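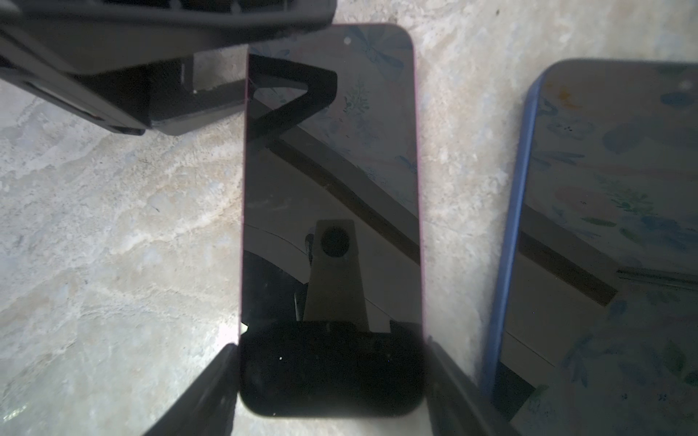
Gripper closed on the pink-edged phone, screen up.

Search this forum Go
Posted in: Grippers & End Effectors > Faults
Print this topic | E-mail this topic

uleddale_malte
Left arm stalls on phone picks. Fingers close, force reads 71, then it drops to 32 and the controller faults out. Same with a new cable. Firmware is the Vonwood one.

wsimard
Fingertips. Bare-looking matte black tips on a thin edge will creep and the loop gives up. Put rubber on them.

uleddale_malte
Tried rubber in July, same fault.

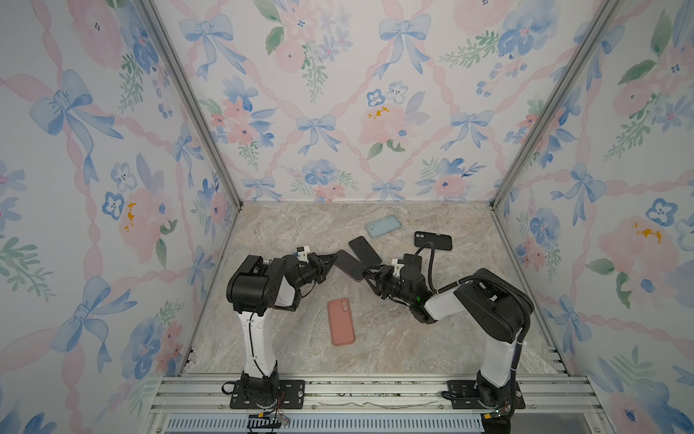

It also only happens when both arms are reaching for the middle. Right arm parked, no fault at all.

Hầu
Then it's supply, not grip. Both elbows loaded and the voltage sags. Log it at the left base.

wsimard
Don't agree. Sag would trip both arms. Keep your hands out while you test - ours snapped shut after a fault reset.

uleddale_malte
Will log it tonight and cut power before I reach in.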